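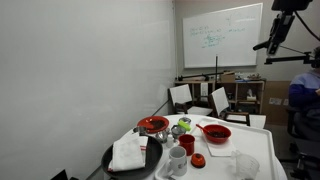 Our community clinic has been told its funding will be "confirmed in due course," a phrase I have now seen in 26 letters. The province likes us, apparently. It likes us the way people like a cousin who needs a couch. Every August we write the same application, with the same numbers in slightly different boxes, and every fall we wait. If I had a whiteboard like that one, with its equations in faint teal and green, I could perhaps work out how a clinic is meant to sign a 12-month lease on a six-month promise. Felista Muli, our nurse practitioner, has been on short contracts for so long that her bank treats her as a rumour.

The usual defence is that yearly renewals keep us accountable. Fine — I'm all for it. But last year's report ran to 107 pages, and 60 of them asked for things the ministry already had. Somebody was paid to write those pages. It was me, and I would sooner have been booking blood tests.

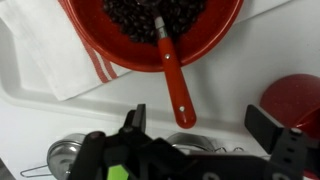
Meanwhile the waiting list has reached 70, and two of the people who could shorten it are looking at hospital jobs with pensions. I can't blame them. Ka-ming Kuo left us for one in the spring and sends very cheerful emails.

A three-year agreement would cost the province no more per year than the current muddle. Our MPP says she is open to the idea. She was open to it last fall as well, and she has a lovely office to be open in.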